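Who Goes First: How Inberg County Decides the Order of Names

April 6, 2026

The order in which names appear on a ballot is a small matter of law with a large body of paperwork behind it. In Inberg County it is governed by one section of the election code, a page and a half of local procedure, and a habit of the clerk's office that was never written down at all. The last of these is the reason the county board is now rewriting the other two.

The question came up in September, when the county certified its list for the municipal elections. There were 41 candidates for 11 offices. In most of the contests the order of names caused no comment. In the contest for the Ezzat district seat, a candidate who had been placed last objected that the draw had been held before the deadline for withdrawals. A name had been drawn, removed when that candidate withdrew, and the names below it moved up by one. The objection was that the office should have drawn again.

The board found that the code was silent. It let the order stand, on the ground that ballots had already gone to the printer, and directed its staff to propose a rule that would settle the matter for later elections. The draft rule is now open for public comment.

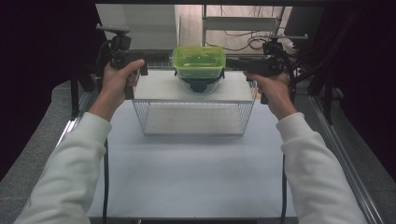

What the code requires

The state code tells counties to set the order of names "by lot." It does not define the term. Counties have read it in several ways over the years, and the readings differ on three points: when the draw takes place, what is drawn, and whether the result holds for the whole county.

Timing is the simplest. A draw held on the day filing closes gives candidates the most notice, and gives the printer the longest lead. It also carries the risk that showed up in Ezzat. A draw held after the withdrawal period avoids that risk but shortens the time for proofing. The draft picks the later date and moves the proofing deadline to match. The printing contract will have to be amended for this, and the county attorney has advised that the change can be made without a new bid.

What is drawn is harder. Some offices draw the candidates' names, contest by contest. Others draw the letters of the alphabet once and apply the resulting sequence to every contest on the ballot. The single alphabet draw is quick and easy to audit. Its weakness is that the contests are no longer independent of one another. Candidates whose last names start with the same letter rise or fall together, and a letter drawn early gives an advantage up and down the ballot. Where two last names begin with the same letter, the sequence must be applied to the second letter, then the third, and clerks do not always carry this out the same way.

Inberg draws by contest. The draft keeps that practice and puts it in writing.

The case for rotation

The third point, whether one order should hold for the whole county, takes up most of the staff report. The county has 159 precincts. Under the present practice, the candidate drawn first is listed first in every one of them that votes in the contest. Under rotation, the names move up one position from precinct to precinct, with the top name going to the bottom, so that each candidate has a turn at the head of the list.

The argument for rotation rests on the belief that some voters, faced with names they do not know, mark the first one. The effect is thought to be greatest in contests far down the ballot, where there is no party label and little news coverage. Seats such as Ezzat fit that description. Rotation does not remove the effect. It spreads it over the candidates.

Precincts vary in size, however, and a rotation by precinct spreads the first position evenly only if the precincts are close to equal. In Inberg they are not. The staff report works through the problem for the city of Brovby, where the precincts that cover the older blocks have far fewer registered voters than those on the north side. A candidate whose turns at the top fell in the older blocks would gain little from them. The report suggests sorting the precincts by registration before the rotation starts, which narrows the gap without closing it.

Cost is the other objection. Each rotation is a separate ballot style. Every style must be laid out, proofed, printed, and run through the counting equipment in the test before the election. Brovby sent a written comment asking that the county bear the added cost for city contests, and the draft leaves that request unanswered.

The draw itself

The draft says less about the physical draw than a reader might expect, given that this is the part the public can watch. 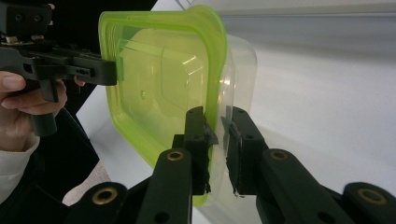

Equipment for the draw is left to the clerk, subject to two conditions: the slips must be identical in size and weight, and the container must be shown empty to those present before the slips go in. Nothing is said about what the container is made of. Several comments ask for one that can be seen through, so that no slip can be held back in a corner. An ordinary plastic food container would pass on that score. Even a tinted one, in translucent lime green, lets the lighter shapes behind it show faintly through the walls, and its rounded corners leave few places for a slip to lodge. The trouble is that walls an observer can see through are also walls that the person drawing can see through. A transparent container therefore needs either folded slips or sealed capsules, and the draft calls for neither.

The written habit of the office, once it was finally described at the board's work session, turned out to involve slips cut from the filing sheets. Filing sheets are not all printed on the same stock. Staff did not claim that this had affected any result, and no one alleged it, but the requirement of identical slips was added to the draft the same week.

The alternative is a draw by software. Zirko, the package the county uses for ballot layout, can generate a random order and has been able to for several releases. The county has kept that function turned off. A software draw takes less time, handles rotation in the same step, and produces a record. It also asks the observer to accept a result whose making cannot be seen. Some jurisdictions meet this by rolling dice in public to produce a starting number, entering it into the program, and publishing both the number and the method, so that anyone with the same inputs can repeat the draw and obtain the same order.

The draft permits this hybrid but does not require it. It would let the clerk choose the method before each election, with notice posted ahead of the filing deadline. 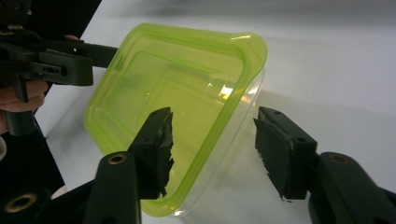 One commenter wrote that the choice of method should not be left to the clerk at all, since a clerk is elected on the same ballot and may be listed in a contested race. The comment asks that the board fix the method by resolution and change it only in years with no county election. A second letter, shorter, supports the first and adds that the notice should state who will draw. The draft names the clerk "or a designee," language carried over from the present procedure.

Staff have recommended that the board accept the point about the clerk's own race. In a year when the clerk is a candidate, the draw would be made by a designee from another county office. The point about fixing the method was referred to the county attorney, whose opinion is expected before the vote.

Two questions remain outside the draft. The first is what to do with a candidate restored to the ballot by a court after the draw. The present practice is to place the name last. The second is the order of write-in candidates on the posted list at each polling place, which the code does not address and which the office arranges by date of filing.

Comments may be submitted in writing to the clerk's office or made in person at the hearing. The board may adopt the rule as drafted, amend it, or send it back to staff. If it is adopted without the rotation section, the rest takes effect with the next regular filing period.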